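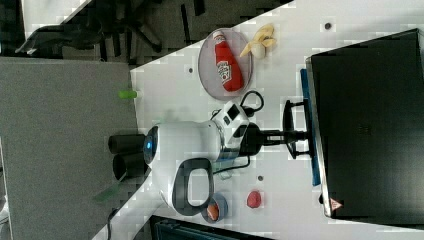 Iltalmont Table Rules
README and data card

Maintained by Armelle Ferrand, Clilley. Last revised July 14, 2021.

What this is

Iltalmont is a set of recordings of a robot arm doing small kitchen jobs at a table, together with the rules for making them. The recordings are in the folder called runs. The rules are in this file, because when they had their own file it was opened twice in a year, once by me.

There are 400 runs in the present release. Each has the camera views, the joint positions, the state of the gripper, a one-line task written in plain words, and a result. If you only want the data, skip to "Layout". If you intend to add to it, please read the whole thing, including the dull part on cables, which is most of it.

Before the arm moves

Read the task line aloud. If two people in the room picture different things, rewrite it. "Tidy the fruit" has been rejected three times and will be again.

Know where the stop button is and have a hand free for it. A hand holding tea is not free.

Trace each cable from the arm back to where it ends. It should have slack at every joint and should not pass between the gripper and anything the gripper is about to reach for. Tape has its place, and that place is not across a joint.

Keep chairs outside the reach of the arm. They have wheels and they wander.

Lay out the props from the layout sheet, then leave them be. Straightening a bottle so that it looks nicer counts as a change of layout and gets a new layout number. 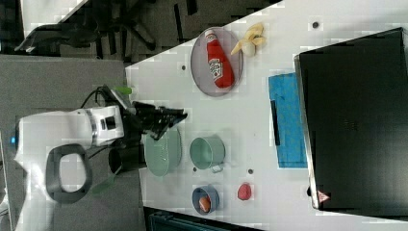
Gripper above the colander, with the ketchup bottle on its side on the round tray.

During a run

One operator, one spotter. The operator watches the gripper and the spotter watches everything else, starting with the operator.

Start each session at the slow setting. You may raise the speed after two clean runs. A clean run is one in which nothing was touched that was not named in the task line, and this includes the table.

Do not reach in to help. If the arm is about to knock something over, stop it or let it knock the thing over, then write down which you did. A hand that darts in and out spoils the run, and sooner or later it will spoil the hand.

Food props stay props. Anything edible brought into the room is to be eaten somewhere else. I would have thought this could go unwritten.

Warning stickers on appliances stay on and stay readable. Appliances used as props are unplugged at the wall. "Switched off" does not meet this rule, however firmly it was switched off. 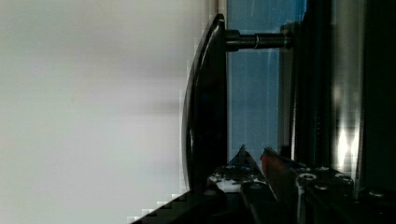

Issue 9, page 2

Wrist camera

The wrist view must include both fingertips at rest. Check this at the start of the session and again after any knock, however small and however embarrassing. If the mount has shifted, end the session there and start another with a fresh calibration.

Sideways views are stored sideways. Rotation is noted in the session file, and turning the pictures round is left to whoever reads them. We did try turning them for you. Half got turned twice.

Go over the bolts and screws on the gripper mount by hand before the first run. The Voß driver lives in the top drawer and is to be returned to the top drawer.

Blocky edges and blown-out reflections are no grounds for throwing a run away. Mark the run "poor view" and keep it.

Writing up

Results are "done", "part done" or "not done". There was a fourth, "basically done", which accounted for around 21 runs before I took it out. Those have been watched again and moved, mostly downwards.

Failed runs are kept. A set made up only of successes is a brochure.

Layout

runs: one folder per run, numbered in order of recording
layouts: prop sheets, one per layout number
sessions: calibration, rotation, speed setting, initials of both people
stops: every stop, with one sentence on why
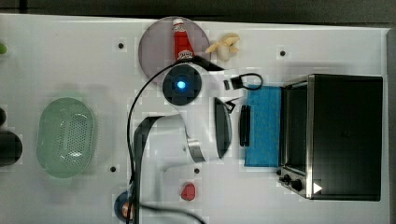 Can one person record a run alone if the arm is set to its slowest speed?

A second person has to be in the room at every speed, watching, and their initials have to be in the session file before the run is accepted.

Known gaps

Lighting was not controlled before February, so earlier runs vary with the weather.

Several prop names changed along the way. "Tray" and "plate" may both turn up in task lines for the same layout. We have left them as people wrote them.

The rules borrow their section order from the Roltulum checklist, which we used until it grew longer than the sessions. Anyone bringing runs over from Roltulum should expect to fill in the stops folder by hand.

Changes

Send changes to Armelle Ferrand with the number of the run that prompted them. Rules proposed without a run number go at the back of the queue, behind the one about tea.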